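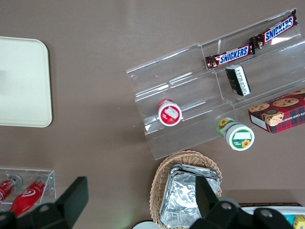
So what do you do at a robot open day if you don't know the first thing about robots? Mostly you stand behind a strip of tape with a paper cup of coffee and ask whoever is nearest, and they're so happy to be asked that you end up staying all afternoon.

I went to the one at Clerncombe back in July and never wrote it up, so let me fix that. My friend Raluca Manole had a spare ticket and I had nothing on. We got there late (my fault, I followed the signs for the garden center) and missed the welcome talk completely.

The bit I liked best was the snack table. They'd set up a clear stepped stand with Snickers bars on the top tier, a box of chocolate chip shortbread off to the side, and a wicker basket of things wrapped in foil, and the arm's job was to pick up whatever it was told to. Theda Sperling was running that station and she let people call out requests. A little kid in front of us asked for a Snickers 4 times in a row - good choice, kid.

I asked her why they didn't use plain blocks. She said see-through shelves and shiny wrappers are a pain for the cameras, and that if you only practice on blocks you get very good at blocks. Fair enough! She also said her team at Urkano had logged 2771 tries before that day, and I believe her, she looked tired.

We watched for 30 minutes. It's slower than I'd pictured, and there's a little pause before each grab that had the whole row of us leaning forward. One miss got a bigger cheer than any of the good ones.

Raluca wanted to see the Duvivar stand after that, but the line was out the door, so we got tacos instead. I've still got the tote bag. It's holding potatoes.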